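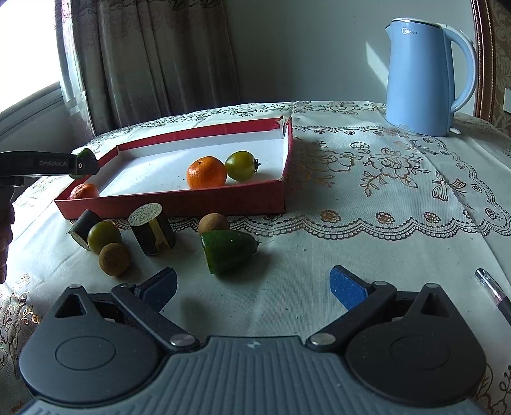

El mantel de flores y la bandeja roja.

Buscamos participantes para un taller de conversación y memoria de cocina

La asociación Prireo abre la convocatoria para su grupo de septiembre. Queremos reunir a personas mayores de 60 años que cocinaron muchos años para su familia y que tengan ganas de contar sus recetas en voz alta. Las escucharemos, las escribiremos y con ellas haremos un cuaderno impreso de 100 páginas. Me llamo Mi-kyung Yeom y coordino el grupo. El español no es mi primera lengua, así que pido paciencia con mis preguntas, que a veces son muy básicas.

No es necesario saber escribir bien ni tener recetas raras. Nos interesa la sopa de todos los días, el dulce que se hacía solamente para un santo, la manera de guardar el pan. También aceptamos recetas que salían mal. 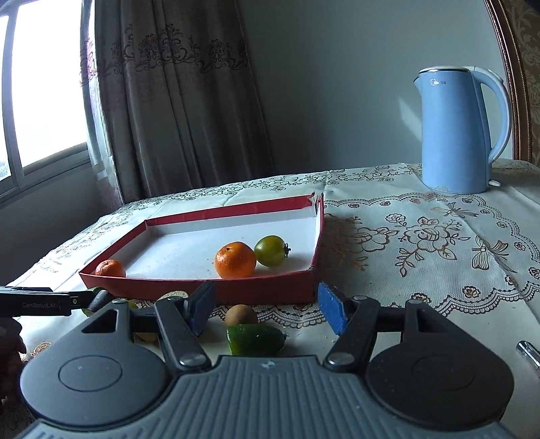

Tiempo de lectura: 2 minutos

El taller tiene 7 encuentros, de 17:00 a 19:00, en la sala de la calle Mallow. Cada encuentro se dedica a una parte de la comida: caldos, legumbres, masas, conservas, pescado, dulces y, para terminar, lo que se comía en los viajes. Jin-sol Shim graba solamente la voz, y después Jong-dae Song transcribe. Cada participante recibe su texto en papel y puede corregir, cambiar o quitar lo que quiera antes de la impresión.

La participación es gratuita. Pagamos el transporte a quien vive lejos - hace falta guardar el billete - y entregamos tres ejemplares del cuaderno a cada persona. Si alguien necesita venir con un familiar, puede hacerlo, y el familiar no ocupa plaza.

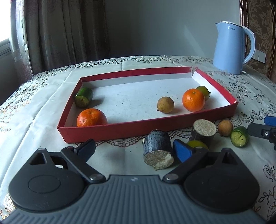 Las recetas de fiesta tendrán un capítulo aparte, y para este capítulo pedimos algo más que ingredientes. Queremos saber quién se sentaba primero, qué platos no se tocaban hasta el final y qué se ponía en la mesa. Un mantel color crema con flores doradas y marrones, por ejemplo, ya da tema para media tarde: si se sacaba solo en Navidad, quién lo planchaba, cómo se quitaba una mancha de vino. Quien conserve un objeto así puede traerlo al último encuentro.

Para inscribirse, hay que llamar a la oficina por la mañana y preguntar por Ji-hoon Ryu, o dejar una nota en el buzón de Prireo con nombre, teléfono y una receta que le gustaría contar. Respondemos a todas las personas, también a las que queden en lista de espera.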